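Rai, bras imprimé 3D + méthode d'apprentissage par démonstration : notre avis après la prise en main

Testé par Radwa Tazi, 11 juil. 2022

Reçu le kit Rai de chez Cusuvia en sachets, servos hobby, pièces blanches à imprimer soi-même ou déjà imprimées. J'ai pris déjà imprimées. Montage un samedi, fini le dimanche soir. Notice correcte jusqu'au coude, après ça se gâte : l'ordre des câbles du poignet est faux dans le PDF (corrigé sur le forum depuis, pas dans le PDF).

Mais le bras tout le monde l'a déjà testé. Ce qui m'intéressait c'est la méthode livrée avec, Tirine. En gros : on guide le bras à la main, il enregistre les angles, on recommence un certain nombre de fois, et une petite politique apprend à refaire le geste avec la webcam en entrée. La nouveauté par rapport à du clonage classique : Tirine prédit des bouts de trajectoire de 17 pas au lieu d'un pas à la fois, et fait la moyenne là où les bouts se recouvrent. Sur des servos de ce prix ça change tout, le jeu dans les engrenages est en partie gommé.

Tâche choisie : attraper une tasse par l'anse et la décaler vers la gauche. 200 démos, deux soirées, mal au poignet (le mien).

Résultats. Premier entraînement sur 1861 séquences découpées, le bras va vers la tasse, hésite, referme la pince à côté de l'anse presque à chaque fois. Deuxième entraînement, 3286 séquences en ajoutant les démos ratées puis rattrapées : beaucoup mieux, la prise passe la plupart du temps tant que l'anse est tournée vers le bras. Anse à l'opposé, rien à faire. Normal, aucune démo comme ça dans mon jeu, mais la doc laisse entendre que la méthode généralise « raisonnablement ». Bof.

Le lissage a un défaut aussi : quand on bouge la tasse en cours de geste il continue sur l'ancienne position un bon moment. On peut raccourcir les bouts dans la config, alors ça tremble. Faut choisir.

Comparé au bras Uvwood que j'avais avant : moins rigide, plus bruyant, mais le logiciel est dix fois plus clair. Chez Uvwood j'ai jamais réussi à relancer un entraînement sans tout réinstaller.
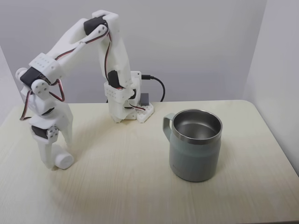

Le bras et la tasse utilisée pour la tâche.

Points pénibles en vrac :
- les fils de servo font des boucles partout, prévoir des colliers, y en a pas dans le kit
- la calibration est à refaire à chaque démontage du poignet
- la pince manque d'adhérence sur du lisse, j'ai essayé un bout de mousse, ça aide un peu
- pas de bouton d'arrêt, on débranche

Points bien : enregistrement des démos super simple, entraînement qui passe sur une carte graphique de jeu en une nuit, code lisible, les graphes d'erreur par articulation m'ont servis dès le premier jour (le coude était mal calibré, ça se voyait tout de suite).

Pour qui ? Quelqu'un qui veut comprendre l'imitation sans budget labo. Pour de la manip précise non. Je referai un essai en décembre avec la nouvelle version du poignet si Cusuvia la sort à temps.

Note : 7/10, 8 si la notice était à jour.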